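Chapter 7
Doors, Drawers and Other Things That Swing

Draft text, March 18, 2018. Page numbers to be fixed.

Before you start: finish the lab from Chapter 6, or at least get your Bustiro arm to reach a point and stop there. If it still overshoots, go back. Everything in this chapter assumes the arm ends up where you told it to.

You will need
The Pandberg simulator, kitchen pack installed
Your team's log file from last chapter
One notebook per team, paper
A real cabinet door somewhere in the building. Any door with a bar handle will do.

7.1 The job

Up to now the arm has picked things up and put them down. Blocks, cups, the foam cylinder. All of those go wherever the hand goes. A door doesn't. It's held on one side by hinges, and the handle can only travel along one curve. Pull along that curve and it opens. Pull straight back and you're fighting the hinge, and the hinge usually wins.

Try it on the real door first. Stand in front of it, hold the handle, pull slowly. Watch your elbow. It drifts out to the side without you thinking about it. Your wrist turns too. Now do it again with your wrist locked. Feels bad, right? Write down what your shoulder had to do to make up for it. That note is worth points later so don't skip it.

A pair of doors is harder than one. The handles sit close together, one on each side of the seam, and the doors swing opposite ways. Left door, hinge on the left. Right door, hinge on the right. Same motion, mirrored. Teams forget to flip the sign on the turn and then spend a whole class period on it. We have seen this every year the Dralell Cup has used cabinets.
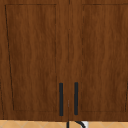
Pick one door and stay with it for the first week. Left is fine. Get the approach working, then the grip, then the pull, and don't touch the other side untill all three run in a row. When they do, copy the program, mirror it and find out what breaks. Something will.

7.2 Four numbers you have to find

Handle position. Where is the bar, measured from the arm's base? Use the simulator's ruler tool. Measure the middle of the bar, not the top.

Handle direction. Does it run up and down or side to side? The fingers have to close across it. For an upright bar, that means one finger on the left and one on the right. Sounds obvious. Check it anyway.

Hinge distance. From the handle straight across to the hinge line. This is the radius of your curve, call it r. Get r wrong by a little and the hand slides along the bar. Get it wrong by a lot and the pull stalls.

Clearance. How much room is there between your handle and the nearest other thing? With two handles side by side the nearest other thing is generally the second handle. Open the fingers too wide and one of them bumps it on the way in.

Put all four at the top of your program with a name and a unit. Not buried in line 80. The judges read code and so does your partner.

7.3 How the class project works

Each team runs its program in simulation and logs every attempt. One attempt = one line in the log. Start position, result, and a short reason if it failed. "Missed" is not a reason. "Fingers closed in front of the bar" is a reason.

Last season's Gebreyes section logged 2,361 attempts on the cabinet task, and 1,719 of them ended with the door open past the mark. Figure out the percent before you read on. Most of the rest were grip problems, and very few had anything to do with the hinge. So practice gripping. The season before that was a bigger group, 2,621 attempts, but the reasons column was mostly left blank and the log was close to useless for planning.

Teams of 2. One drives, one writes, swap after each set. No swapping in the middle of a set – the log gets confusing and you can't tell whose settings were whose.

The door counts as open when it passes the mark and the hand lets go clean. If the arm drags the door back on the way out, that's a fail, even if it looked great for a second. Cup rules say the same thing. Final round is in July and the rule sheet is in Appendix C.

7.4 Words for this chapter

Arc: part of a circle. The path of the handle.
Radius: distance from the hinge to the handle.
Approach: the last short move before the grip. Slow.
Compliance: how much the arm gives when something pushes back on it. More on this in 7.6, it needs it's own section.
Seam: the line where two closed doors meet.

7.5 Warm-up

On paper, draw a pair of doors from above, both closed. Mark the hinges. Draw the arc for each handle, out to a quarter turn. Now mark where the arm's base should sit so it can follow the left arc without getting hit by the door. More than one spot works. Find the one you like and say why in a sentence. Keep the drawing – you'll place the base from it in 7.6.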